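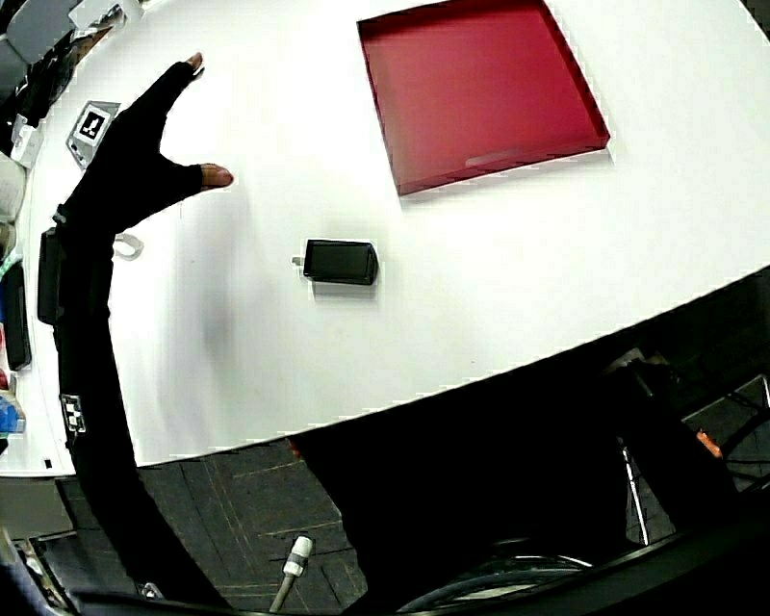

What has the grant paid for in this reporting period?
Most of it has gone on relining the north culvert at Prerholm and replacing the inlet screen. A smaller part has paid for flow monitoring and for preparing the October works.

Home Projects Reports Contacts Search

Prerholm Surface Water Scheme
Second progress report to the funder
Prepared by Nataša Grgić, 8th June

1. Position against programme

The relining of the north culvert is complete from the inlet chamber to the manhole at the foot of Mill Bank. The section below the manhole is not complete and has moved into the next period. The cause is a displaced joint under the lane, which the original camera survey recorded as a minor defect. When the contractor, Navickas, cleaned the pipe before lining, the displacement was found to be large enough to prevent the liner from seating. The joint has to be dug out and reset first, and the lane cannot be closed while the diversion for the water main is in place.

The inlet screen was fitted on the planned date. The old screen had vertical bars set too close together and blocked with leaves after moderate rain. Its replacement has wider spacing and a sloping face that can be raked from the bank. The access step on the east side was rebuilt at the same time, since the old one had settled towards the channel.

Planting of the upper basin is behind programme. The basin has been excavated and the outlet pipe laid, but the topsoil delivered in the spring contained rubble and was rejected. A second source has been approved. Seeding will now take place in October, which the landscape specification allows.

2. Flow monitoring

Level loggers were installed at the inlet chamber, the Mill Bank manhole and the outfall. The Timeck units specified in the application were used at all three points. Readings are taken at fixed intervals and downloaded on site by hand, as there is no usable mobile signal in the valley bottom.

The record from the inlet chamber is continuous. The record from the manhole has a gap, caused by a flooded cable gland, and the gland has been replaced. The outfall logger read high for the first part of the period because silt had gathered around the sensor. Those readings have been kept in the raw file and left out of the analysis.

The wettest spell of the period produced a peak level in the inlet chamber 650 mm above the invert. The chamber did not surcharge. No comparable event was logged before the screen was changed, so the report does not claim an improvement on the strength of this one figure. A comparison will be attempted once the autumn record is available.

3. Expenditure

Spending on relining is within the approved sum. The joint repair was not in the original price and Navickas has quoted for it separately at £2000. We propose to meet this from contingency, and the funder's agreement is requested in section 6.

The screen cost £1351 more than the estimate. The estimate was based on a stock item, and the channel was found to be out of square when measured, so the frame had to be made to fit. This sum has already been charged to contingency under the delegated limit.

Rejected topsoil was collected by the supplier and credited in full. Haulage from the new source is slightly dearer. The difference is expected to be covered by the underspend on fencing, where part of the existing post and rail was sound and has been kept.

4. Consents and landowners

The consent for work in the watercourse covers the remaining tasks and needs no variation. The owner of the lower field has agreed to a temporary track 100 m long from the gate to the manhole, on condition that it is lifted before stock return. The Hurkik land drain, which joins the culvert below the lane, was not shown on any drawing we hold. Its position has been surveyed and added to the record plan. It is in fair condition and will be reconnected through the new liner.

One complaint was received, concerning mud on the lane during excavation of the basin. The road was swept the same afternoon and a wheel wash was used for the rest of the dig.

5. Risks

The main risk is the date on which the water main diversion ends. If it runs past the summer, the joint repair and the lower relining will fall in a wetter part of the year and overpumping will be needed. A price for overpumping has been asked for and is not yet to hand.

A second risk is siltation at the outfall. The bed level has risen since the first survey. Clearing it is a maintenance matter outside the grant, but a raised bed would affect the logger readings and may hold water in the lower pipe.

6. Decisions requested

Approval to spend £2000 from contingency on the displaced joint.

Approval to move the lower relining into the next reporting period, with the matching grant instalment.

Agreement that the monitoring analysis be submitted with the third report, after the October download.

The revised programme, the record plan and the raw logger files are supplied separately.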